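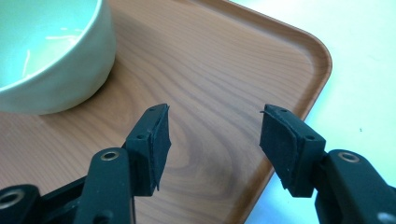
Looking after a wood-look tray

The grain is printed. Once you have made peace with that, a faux-wood serving tray is the easiest thing in the kitchen to live with. It wants no oil, no beeswax and no Sunday afternoon with fine sandpaper. My neighbor Chaminda Uddin oiled his for most of October and ended up with a tray that could launch a soup bowl across the dining room.

Wipe it with a damp cloth and a drop of dish soap, then dry it. Go along the inside of the raised rim with a fingertip in the cloth, especially at the rounded corners, where crumbs go to retire.

For dried-on sauce, lay a wet cloth over the spot for 20 minutes and go have a coffee. Skip the steel wool. A scratch in real wood is called character, but a scratch in a printed knot is just a scratch.

Hot pans go on a trivet. A ceramic bowl of soup is fine on mine, though I check the foot of the bowl first for rough spots and sand any I find with a scrap of wet 400 grit.

If the tray slides around on a smooth white tabletop, stick felt dots underneath, one near each corner and a fifth in the middle if it bows. Store it on edge. Flat on the counter, it will be full of mail by Friday.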